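The Long Fade: Munia and the Cult of the Unfinished Record

Every scene gets the mystery it deserves, and for the past year or so the corner of ambient and dub techno that I follow has been busy with Munia. If you've missed it, the story goes like this. Munia is the name on a double album called Senach, pressed in an edition of 300 on a label named Pascual, sold out before most people had heard a note, and now changing hands for prices that would get you a decent used synthesizer. There are no photos of the artist. There is no biography. The sleeve has the title, a catalog number and a thank-you to someone called Rorkero, which may be a person, a studio or a brand of coffee.

I have been listening to Senach since June. I paid the normal price for mine, through luck more than taste, and I should say at the start that I like some of it a lot. What I can't get behind is the talk around it.

The talk says that Senach is the most important electronic record in years because it was never finished. According to the one-page note that came with the first copies, the four sides were recorded live to tape, with no edits and no second takes, and the artist walked away from each piece "at the moment it began to explain itself." You can imagine how that went over on the forums. Within a month people were posting long theories about the hiss at the end of side B. One listener claimed to hear a door closing. Another heard a train and named the line.

I hear a compressor with a slow release. I've owned one. It does that.

The music itself is easier to talk about than its fans would like. Side A is a single piece, eighteen minutes of a chord that seems to be leaning on a wall, with a kick drum so soft you notice it mainly when it drops out. It's lovely at low volume. At high volume, on the system a friend set up for me in his garage, it got muddy fast, and the low end turned into one long hum. People who praise the "physical weight" of this record either have much better rooms than I do or are hearing what the note told them to hear.

Side B is the weakest. It has a vocal sample, or a scrap of one, run through so much reverb that it could be a choir or a cat. It comes back every couple of minutes with no change at all. I'm told this is about memory. Maybe so. A lot of things in this kind of music are about memory, and I've noticed that they tend to be the parts where not much happens.

Side C, though, is the real thing. The tempo comes up a little, there's a broken hi-hat pattern that keeps tripping over itself, and for once the chords go somewhere. I've played it for people who don't care about techno, without telling them what it was, and two of them asked. That's a better test than any forum thread. If Pascual had put out side C as a twelve-inch with a plain label and no note, I think I'd be calling it one of my favorite singles of the year and we could all get on with our lives. 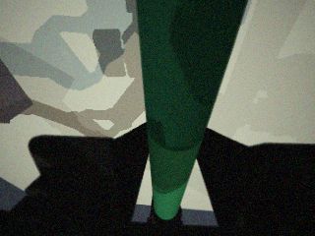
Then there's the matter of scarcity. Three hundred copies is a perfectly normal run for a small label. Pressing plants are backed up, money is tight, and a box of unsold doubles takes up half a closet. I don't blame anybody for pressing small. But Pascual has since said, in a short post on its site, that there will be no repress and no digital version, as a matter of principle. The principle isn't spelled out. The post was shared more than any track on the album, which tells you something about how this works now.

I asked Jérémie Millet what he thought. Millet ran a record store for a long stretch and now mostly buys collections, and he has seen this before.

"It's the white label trick," he told me. "You take the name off and people lean in. It worked with soul records, it worked with jungle, and it'll work with whatever comes next. I sold a lot of bad music that way. I sold some great music that way too, so I'm not going to be a snob about it."

He had heard Senach once, on somebody else's copy, and thought it was fine. When I pushed him he said side C was better than fine. He'd had customers asking him to find it, and he'd been offered up to 6 records in trade for a single copy, a few of them things he would rather own.

"I don't have one to trade," he said. "If I did, I'd take the deal and tape side C first."

The guessing game over who Munia is has been the least interesting part for me, though it takes up the most space. The names that come up are the ones you'd expect, all established producers with a reason to try something under a mask. My own guess is that it's a newcomer. The record has a newcomer's faults. Ideas run twice as long as they should. Effects get used because they're there. There's a moment near the end of side D when a filter sweep goes all the way open and simply stays there, and I don't believe that anyone with ten albums behind them would have left it in. I also don't believe that anyone with ten albums behind them would have come up with that hi-hat.

Which brings me back to the no-edits claim. I listened to side C on headphones, several nights running, and I'm close to certain there's a cut just past the halfway mark. The reverb tail on one chord is gone before it should be, and the next bar comes in cleaner than the last. I could be wrong. Tape does odd things, and so do cheap mixers. But if it is an edit, it's a very good one. It takes out what was probably a slack couple of minutes and lets the second half start with some fire under it. Someone sat down and made a decision there, and the record is better for it.

I wrote to Pascual and asked about this. The reply was polite and one line long: the label does not discuss process. I wrote again to ask whether the note had been written by the artist or by the label, and got no answer.

None of this makes Senach a fraud. Records have always come wrapped in stories, and plenty of the stories I grew up on were at least half hot air. What bothers me is how little room this one leaves for the ordinary business of liking some tracks and skipping others. In the threads I read, you either got the album or you hadn't sat with it long enough. I've sat with it for half a year. Side B still doesn't have enough in it.

There is a second Munia release on the way, if the rumors are right. A listing went up briefly on a distributor's site with the catalog number 3001 and no title, and then it was pulled, and naturally the pulling got its own thread. The run was given as 1000 copies. That's more than three times the first one, so perhaps the principle has some give in it after all. The price was a bit lower, too.

I'll buy it if I can. I would like to hear what this person does with that hi-hat idea, and with a firmer hand on the length of things — maybe even an editor, credited as such on the sleeve. In the meantime side C is on again as I write this, a little too loud for the hour, and the neighbors upstairs have started walking around.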